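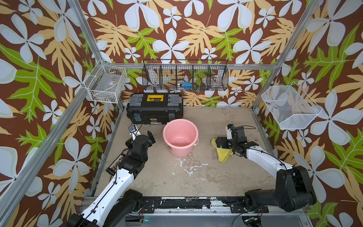
Call for participants: household chores, people and machines

Last updated: August 2020

Neltura is looking for people who clean for a living, or who have done so for a long time, to take part in a paid study. We want to learn which small chores a machine can already do at an acceptable level, and which it cannot do yet. For this we need the opinion of persons who know the work by hand.

Our test program is called Jiline. Its chores are simple to say and difficult to do: pick up a cloth, bring it to the bucket, wipe a stained surface, fold a towel, put small things back in a basket. A person does these without thinking. For two arms with grippers, a cloth is one of the hardest objects, as it has no fixed shape and it changes every time it is touched.

In the first round, which ended in March, we collected 1348 attempts at wiping and cloth handling. We have measured the time for each one. What we do not have is a fair judgment of the result, and our engineers are not the right people to give it.

What you will do

1. Watch recordings of the arms at work and say, in your own words, whether you would accept the result from a colleague.

2. Do the same chores yourself at our table in the Pîrvu building, with the same kind of cloth and bucket, while we record your hands. Your face is not recorded.

3. Look at close views of the grip and tell us if the cloth is held in a way that is useful for wiping. Please pay attention to where the fingers take the fabric and how it gathers between them. 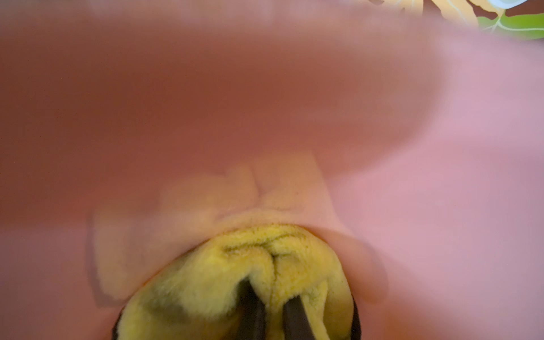
4. Answer a short interview about your own work. We are interested in the parts which you would gladly give to a machine, and also in the parts which you would not.

Who can apply

You are 18 or older and have at least 2 years of paid experience in cleaning, laundry, hotel housekeeping or shop maintenance. Technical knowledge is not necessary. You should be able to speak about your work in simple English - mistakes are no problem, we make them too.

Time and payment

The study takes six visits of two hours each. Payment is made after each visit, also if you decide to stop early. Travel by bus or train is paid back against the ticket. We have eight places in this round.

How to apply

Send a short message to the Clelico study office, which handles the applications for us. Write what kind of cleaning you do, for how many years, and which hours suit you. A CV is welcome but not required. All applicants will receive an answer, also when the places are full.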